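소개

스타스텀 시 낭독 모임은 시를 읽는 곳입니다. 쓰는 법은 가르치지 않습니다. 시 쓰기를 몇 주 만에 가르칠 수 있다는 말을 우리는 잘 믿지 않고, 그런 광고를 보면 수강료부터 확인합니다. 여기서는 남이 쓴 시를 소리 내어 읽고, 왜 좋은지 말해 보고, 대개는 제대로 말하지 못한 채 헤어집니다.

모임은 푸세이니 누추가가 서점 '퀘이' 2층을 빌려 시작했습니다. 첫 광고에는 "시가 삶을 바꿉니다"라고 적혀 있었는데 두 번째 광고부터 뺐습니다. 바뀐 사람을 확인할 방법이 없었습니다. 지금 정회원은 148명이고, 한 번이라도 낭독을 한 사람은 명부상 483명입니다. 이 숫자가 무엇을 증명하는지는 모르겠습니다. 두 번 오고 안 오는 분도 많습니다.

정규반은 13주 과정입니다. 첫 두 주는 운율이 분명한 시만 읽습니다. 요즘 시를 좋아하는 분들이 여기서 가장 많이 불평하시는데, 각운을 우습게 보던 분이 막상 소리 내어 읽으면 박자를 놓치는 일이 잦아서 순서를 바꾸지 않고 있습니다. 그다음은 풍자시와 희시, 번역시로 넘어갑니다. 번역시는 원문과 번역문을 나란히 놓고 읽고, 번역본이 둘이면 둘 다 읽습니다. 어느 쪽이 낫다는 결론은 거의 나지 않습니다. 역자 해설은 맨 나중에 봅니다.

소식지 '그라르나'는 해마다 10월에 나옵니다. 회원 서평과 낭독 목록이 실리고, 추천사는 싣지 않습니다. "언어의 연금술" 같은 표현이 든 원고는 돌려보냅니다. 여섯 쪽짜리 원고가 한 쪽 반이 되어 다시 온 적도 있는데, 그쪽이 훨씬 나았습니다. 문학상 수상작이라는 이유로 읽을 시를 고르지도 않습니다. 심사평을 여러 해 모아 읽어 보니 시인 이름만 바꾸면 서로 통할 글이 적지 않았습니다.
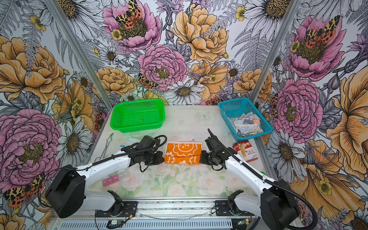

리사는 지난 소식지에 보낸 글에서, 이 모임이 의심이 너무 많아 좋은 시를 좋다고 하는 데도 한 시간이 걸린다고 했습니다. 자기는 첫 줄에서 이미 좋았는데 왜 근거를 대야 하느냐는 것이었습니다. 일리 있는 지적이라 그 글은 고치지 않고 실었습니다. 다만 첫 줄에서 좋았던 시가 넷째 연에서도 좋은지는 여전히 따져 볼 생각입니다.

참관은 한 번까지 무료입니다. 읽을 시를 한 편 가져오시고, 자작시는 가져오지 마십시오. 인쇄본이면 출처를, 인터넷에서 찾은 시면 시집과 대조했는지를 적어 주십시오. 행갈이가 틀린 채 돌아다니는 시가 많습니다. 신청은 퀘이 1층 계산대에서 받습니다.

마지막 수정 2019-08-31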